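**Bitside is looking for home cooks to test our weeknight recipes**

Do you love to cook, and do you have opinions about soup? Then we would so like to hear from you! Bitside is putting together its first cookbook, all beans, grains and slow-roasted vegetables, and we need 12 home cooks to try the recipes in their own kitchens through July. You don't need any training (a few of our best testers last time could barely chop an onion when they began), just a stove, a decent pot and a bit of patience with our handwriting.

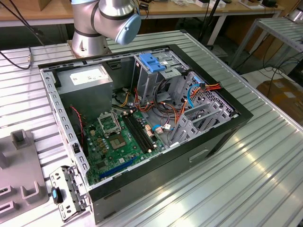
*A desktop tower with its side panel off.*

You'll get seven recipes over 21 days, plus a grocery card for each one, and we ask for a short note after every meal: what you swapped, what was bland, whether the kids ate it. Please be blunt! There's a $400 thank-you at the end, and you'll be invited to the long, loud supper at our Adeleke Street kitchen.

To apply, write to the Bitside recipe desk by the end of June, tell us what you cooked last night, and mention any allergies.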